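Bench notebook, April
Last updated: April, 16:40

Glue trial, carried on from the last entry. I still don't believe the Bepari data sheet. It claims full strength on beech after 2 hours in the clamps, at any room temperature "normally found in a workshop", whatever that means. Whoever wrote it has not been in ours before ten in the morning.

Set up as before: offcuts from the Filport job, planed both faces, wiped, glued end to long grain and left under the bar clamps. Half the joints with the Bepari, half with the old Skundotero we have been using for years and which has never made any claims at all. Same brush, same spread as near as I could manage by eye. The Bepari goes on thinner and runs more, so I doubt the coats were equal. Anyone repeating this should weigh the pot before and after.

Loaded the joints on the lever rig until they let go. Best Bepari joint went at 1290 newtons, and it went in the glue line, clean, with hardly any fibre pulled up. The sheet says the wood should fail first. It also promises roughly 2000 for a joint this size if I have converted their units properly, and they have made that harder than it needs to be by quoting one figure per area and another per "standard sample" without saying what the standard is.

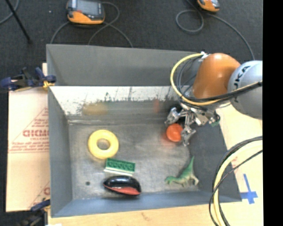 The Skundotero joints were less tidy. One was poor and I put that down to me, as the faces had a slight rock to them and I clamped it anyway. The rest tore out splinters on the long grain side, and that is what I want to see. I didn't write down the loads for the first few because the pointer was sticking, so there is no fair comparison of numbers yet and I'd ask people not to quote one in the tea room.

Possible objections, before somebody else raises them:
- Bottle may be old stock. The batch code means nothing to me and the supplier in Zullomport has not replied.
- End grain soaks up thin glue. True, but the sheet says no sizing coat needed.
- The rig reads low. Perhaps, but it would read low for both.

Tried a second coat on one Bepari pair, left it five minutes, then clamped. Felt better in the hand. That is not a measurement.

The sales leaflet also says sanding dust makes no difference to the bond. I would like to see who tested that and on what. Left a pair unwiped on the window side to find out - please don't tidy them away.

Next: leave a set overnight, check the pointer against the known weights, and cut fresh offcuts from one board so the grain matches. Not ordering any more Bepari until then, offer price or no offer price.

2 comments
Share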